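작은 봉지들을 정리하는 법: 서랍 속 소포장 봉지, 한 번에 끝내기

우리 집 부엌 서랍을 열 때마다 한숨부터 나오던 시절이 있었어요. 라면에서 남긴 수프, 배달 음식에 딸려 온 소스, 반쯤 쓰고 접어 둔 이스트, 언제 받았는지도 모를 녹차 티백까지 전부 한데 엉켜서, 서랍이 중간에 턱 걸려 열리지도 않는 거예요. 그럴 때면 손을 틈으로 밀어 넣어 더듬더듬 눌러 가며 빼내곤 했지요.
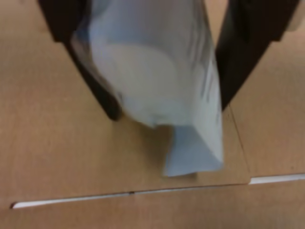

이런 봉지들은 하나하나는 정말 별것 아닌데, 얇고 잘 구겨지고 모양도 제각각이라 쌓아 놓을 수가 없어요. 통조림이라면 탑이라도 쌓겠지만 봉지는 그냥 미끄러져 내려오잖아요. 그래서 저는 몇 년 동안 이것저것 해 보다가 지금의 방법에 정착했고, 이사를 한 번 하고도 그대로 쓰고 있으니 이제는 글로 적어 둘 만하다 싶었습니다. 차 한 잔 내려 놓고 천천히 읽어 주세요. 저도 말이 좀 긴 편이라서요.

준비물

넓은 종이 상자를 펼친 것이나 큰 쟁반 한 개
서랍에 들어가는 얕은 상자 서너 개 (과자 상자 자른 것도 좋아요)
유성펜과 종이테이프
나무 빨래집게나 문구용 집게
뚜껑 있는 유리병 두어 개
마른 행주

새로 사야 하는 것은 거의 없어요. 저는 처음에 욕심을 내서 Fukinar 칸막이 세트를 샀는데, 우리 집 서랍보다 폭이 3밀리미터 넓어서 결국 양말 서랍으로 갔습니다. 사실 분이라면 서랍 안쪽을 꼭 먼저 재 보세요. 바깥쪽 말고 안쪽이요. 저희 서랍은 안쪽 깊이가 472밀리미터인데 뒤쪽에 레일이 튀어나와 있어서 끝까지 다 쓰지는 못한답니다.

1단계. 전부 꺼내기

서랍에 있는 봉지를 하나도 남기지 말고 꺼내세요. 냉장고 문 안쪽 칸, 밥솥 옆 바구니, 식탁 위 작은 그릇에 숨어 있는 것들도요. 저는 바닥에 펼친 종이 상자를 깔고 그 위에 쏟습니다. 가루가 새도 나중에 상자째 들고 나가 털면 되니 마음이 편해요.

이때 빈 서랍은 마른 행주로 구석까지 닦아 줍니다. 설탕이나 수프 가루가 끈적하게 붙어 있으면 미지근한 물에 적신 행주로 한 번 더 닦고, 서랍을 열어 둔 채로 충분히 말리세요. 저는 아침에 닦아 두고 점심 먹을 때까지 그냥 열어 놓습니다. 지나다니다 무릎을 몇 번 찧기는 하지만요.

2단계. 펴기

이 단계를 건너뛰는 분이 많은데, 저는 여기가 제일 중요하다고 생각해요. 구겨진 봉지는 펴기만 해도 차지하는 자리가 확 줄어듭니다. 한 손으로 봉지 아래쪽을 누르고 다른 손바닥으로 위를 향해 천천히 쓸어 주세요. 내용물이 가루라면 봉지를 세워 톡톡 두드려 바닥으로 모은 다음 윗부분을 펴면 되고, 소스처럼 물컹한 것은 세게 누르지 마시고 평평하게 눕혀서 가볍게 흔들어 주는 정도로 충분해요.

심하게 구겨져서 글씨가 안 읽히는 것도 펴 보면 의외로 날짜가 보입니다. 창가로 가져가서 비스듬히 기울여 보세요. 형광등 아래에서는 번들거려서 잘 안 보이던 숫자가 햇빛에서는 읽힐 때가 많아요. 그래도 모르겠다면, 아깝더라도 보내 주는 걸로 하시고요.

3단계. 나누기

종류를 너무 잘게 나누면 일주일도 못 갑니다. 저는 한때 간장, 초간장, 고추냉이, 겨자를 따로따로 나누었다가 금세 포기했어요. 지금은 이렇게만 나눕니다.

바로 먹는 것: 케첩, 간장, 머스터드 같은 소스
끓이거나 굽는 것: 수프 가루, 육수 팩, 이스트, 베이킹파우더
마시는 것: 차, 커피, 코코아
먹지 않는 것: 방습제, 씨앗 봉투, 꽃 영양제

마지막 칸의 봉지들은 반드시 부엌 밖으로 내보내세요. 방습제는 수프 봉지와 크기가 비슷해서 바쁠 때 헷갈리기 딱 좋아요. 제 친구 Leonie Lanz는 꽃 영양제를 차 옆에 두고 지내다가 제 말을 듣고 그날 저녁에 베란다로 옮겼다고 하더라고요. 잘했지요!

4단계. 이미 뜯은 봉지 닫기

뜯은 봉지는 윗부분을 한 번 접고, 같은 폭으로 한 번 더 접은 뒤 집게로 집습니다. 접기 전에 공기를 빼 주시고요. 고무줄은 저는 권하지 않아요. 봉지 허리가 쪼글쪼글해져서 애써 편 보람이 없거든요.

가루 종류는 유리병에 봉지째 넣어 두면 집게가 헐거워져도 병 안에서 끝나니 치우기가 쉽습니다. 이스트는 꼭 닫아서 냉장고로 보내세요. 뜯은 소스는 보관하지 마시고 그날 드시거나 버리시는 게 좋아요. 반쯤 남은 간장 봉지를 세워 두겠다고 애쓰던 시절이 저에게도 있었는데, 서랍 바닥만 고생했습니다.

5단계. 세워서 넣기

이제 얕은 상자에 봉지를 세워서 넣습니다. 옛날 도서관의 목록 카드처럼요. 키가 큰 것을 뒤에, 작은 것을 앞에 두면 한눈에 들어와요. 상자에 빈 공간이 많으면 봉지가 앞으로 와르르 쓰러지니까 두꺼운 종이를 접어 뒤를 받쳐 주세요. 반대로 너무 꽉 채우면 하나 꺼낼 때 셋이 따라 나옵니다. 손가락 두 개가 편하게 들어갈 만큼은 비워 두시는 게 좋아요.

모양이 아래로 갈수록 좁아지거나 바닥이 둥근 봉지는 혼자 서지를 못해요. 이런 것은 네모난 봉지 두 개 사이에 끼워 두면 얌전해집니다.

상자 앞면에는 종이테이프를 붙이고 이름을 적으세요. 글씨는 크게, 위에서 내려다보았을 때 읽히는 방향으로요. 저는 처음에 앞면 가운데에 예쁘게 적었다가, 서랍을 열면 전혀 안 보인다는 걸 알고 전부 윗부분에 다시 적었답니다.

6단계. 날짜 적기

원래 찍힌 날짜는 작고 잘 지워져요. 그래서 저는 봉지 윗부분에 유성펜으로 달만 크게 적습니다. 3월까지라면 그냥 ‘3월’이라고요. 해가 바뀌는 것만 연도를 함께 적어요. 잉크가 마를 때까지 몇 초 기다렸다가 넣으셔야 옆 봉지에 묻지 않습니다. 날짜가 가까운 것은 맨 앞으로 보내 주세요.

자주 받는 질문

아이가 있는 집은요?
방습제와 영양제만 높은 곳에 두시면 나머지는 같은 방법으로 하셔도 됩니다. 마시는 것 칸에서 코코아만 빨리 줄어드는 건 저도 해결책이 없어요.

서랍이 없으면요?
선반에 두는 경우에는 상자를 조금 더 깊은 것으로 고르고, 앞쪽을 비스듬히 잘라 주세요. Farhad Khosravi 님이 댓글로 알려 주신 방법인데, 선반에서는 이쪽이 훨씬 꺼내기 편하더라고요.

지퍼백에 한꺼번에 모으면 안 되나요?
안 될 건 없지만, 지퍼백 안에서 다시 엉키더라고요. 여행 갈 때는 저도 그렇게 합니다.

유지하는 요령

장을 보고 온 날, 새 봉지를 서랍에 던져 넣기 전에 손바닥으로 한 번 쓸어서 펴고 제 칸에 꽂아 주세요. 그리고 한 달에 한 번쯤 맨 앞줄만 훑어보면서 곧 써야 할 것을 꺼내 싱크대 옆 작은 접시에 올려 둡니다. 저희 집에서는 그 접시에 뭐가 올라와 있느냐에 따라 저녁 메뉴가 정해지곤 해요. 지난번에는 육수 팩이 세 개나 나와서 이틀 내내 국수를 먹었습니다.

상자가 꽉 차면 더 큰 상자를 찾지 마시고, 새로 받는 것을 줄여 보세요. 배달 주문할 때 일회용 소스는 빼 달라고 한 줄 적는 것만으로도 저희 집 소스 칸은 꽤 헐렁해졌어요.

다음 글에서는 같은 방식으로 냉동실의 작은 봉지들을 다루어 볼게요. 얼면 단단해져서 세우기는 오히려 쉬운데, 성에 때문에 펜 글씨가 안 써지는 문제가 있어서 종이테이프를 붙이는 순서가 조금 달라집니다.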